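Kulena Book Exchange – Frequently asked questions

What is Kulena Book Exchange?
We are a small lending and swapping library for families who read in more than one language. You bring books which your household has finished, and you take other books home. The exchange was started by Malathi Amin and Subira Owino, who both had shelves full of children's books that their children had outgrown.

Do I have to be a member?
For swapping, no. For borrowing, yes. Membership is free, but we need a name, a phone number and a postal address. Please tell us when one of these changes, as we had many reminders returned to us last March.

How many books can I bring at one time?
Please bring not more than 16. If you have a bigger collection, for example after moving house, write first to Aishwarya Reddy and she will agree on a time with you. We cannot accept boxes that are left outside the door.

Which languages do you accept?
All of them. At the moment we own roughly 3,000 books, and the largest groups are English, Hindi, Malayalam, Swahili, Spanish and Chinese. If you bring a book in a language that we cannot read ourselves, please put a slip of paper inside with the title and the author in English letters. This helps Harish Varghese very much when he makes the catalog entry.

In what condition must the books be?
A name written on the first page is fine. Soft corners are fine also. We do not take books with mold, with missing pages, or with a strong smell of smoke. Workbooks are accepted only if they are not filled in.

How should I pack them?
A paper bag or a small box is best. Put the heavy books at the bottom and the spines all in the same direction. Please do not use tape on the covers. If you want the bag back, say so at the desk when you arrive.
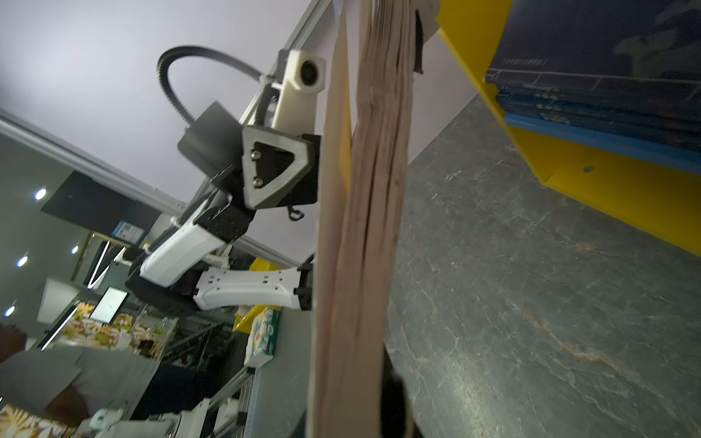
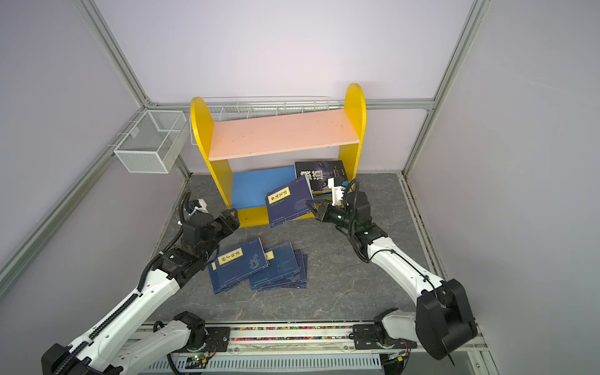
A brown paper bag, and books on the lower part of a yellow bookshelf

How does the credit system work?
Each book that you bring gives you one credit, and each book that you take costs one credit. Thick or thin makes no difference. Picture books on heavy board are the exception: you receive one credit for two of them. Your credits do not expire, but you cannot hold more than 100.

Can I give my credits to another family?
Yes. Both families must be members. Send us one message with the two names and the number of credits, and we will change it in the list.

How long can I keep a borrowed book?
Three weeks. You can extend one time for three more weeks, unless another reader is waiting for the book. Swapped books are yours and you do not need to return them.

What happens if I lose a borrowed book?
We ask you to replace it with the same title or with a similar one in the same language. If this is difficult, speak with Dennis Mutiso – he is usually able to find a solution. We do not charge fines for late books.

My child writes in books. Is this a problem?
In swapped books, no. In borrowed books we ask for pencil only, and please rub it out before you return them.

Can I reserve a title?
Members can reserve up to 3 titles. We keep a reserved book on the shelf behind the desk for one week. After that it goes to the next person on the list.

Do you have books for adults?
Yes, two shelves of novels and one of history and classics. Dictionaries and grammar books can be borrowed but not swapped, as we have very few.

Can schools borrow from you?
Yes, a teacher can open a class account and borrow for one full term. Please write at least two weeks before you need the books and mention the age of the pupils and the languages spoken at home.

Is there parking?
There are a few places behind the building. The front entrance has two steps, and the side entrance has a ramp. Ring the lower bell if the side door is locked.

My question is not on this page.
Please ask at the desk, or leave a written note in the letter box. We answer the notes in the evening, normally after 6 p.m.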